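Getting Water Rings and Cloudy Spots Out of Wood

I get asked about table rings more than anything else, usually right after a holiday, so I finally sat down and wrote out what I do at my own house. My kitchen table is dark, it came from my aunt, and it has had every kind of glass, mug and flowerpot left on it that you can think of!

First, look at the color of the mark. A white or cloudy ring is moisture sitting in the finish, and you can usually fix that at home. A black ring has gone down into the wood itself, and that's a sanding job (or a pretty tray on top, which was my solution for years).

For a fresh white ring, try plain heat before you buy anything. Lay a clean cotton dish towel over it, set your iron on low with the steam off, and press for a few seconds at a time. Lift, peek, press again. I've had rings fade on the second pass and I've had one that took me most of an evening, so be patient and keep that iron moving.

If heat doesn't do it, rub in a little petroleum jelly, leave it overnight and wipe it off in the morning. My mother swore by mayonnaise and it does work, only then your dining room smells like a sandwich.

Toothpaste is the last thing I try. Plain white paste, never gel, on a damp finger, going with the grain. It's a mild abrasive and it will dull a shiny finish, so test it underneath the table first. Mireille Hattar wrote in to say she mixes hers half and half with baking soda, but I find that too scratchy for anything glossy.

Sticky patches are something else again. Those are mostly old polish building up in layers, especially if you've been spraying every week. Use a few drops of dish soap in warm water, wring the cloth until it barely feels damp, wipe a small area and dry it right away. Then lay off the spray for a while. I wax twice a year now, January and August, with a thin coat of paste wax and an old T-shirt, and the wood looks better than it ever did when I was fussing over it.

Small scratches on dark wood: rub a walnut half over them, wait five minutes, buff. A brown wax crayon from the hardware store is good for the deeper ones. Always go a shade lighter than you think you need, you can add more.

And felt pads under lamps, please. Check the old ones too, they slide off and leave glue behind.
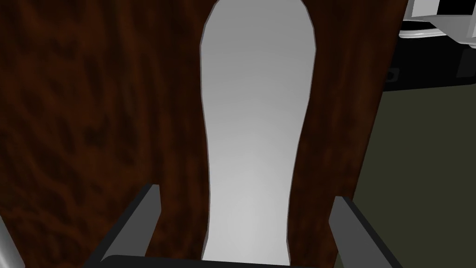

Karam Home & Garden Club, Household Tips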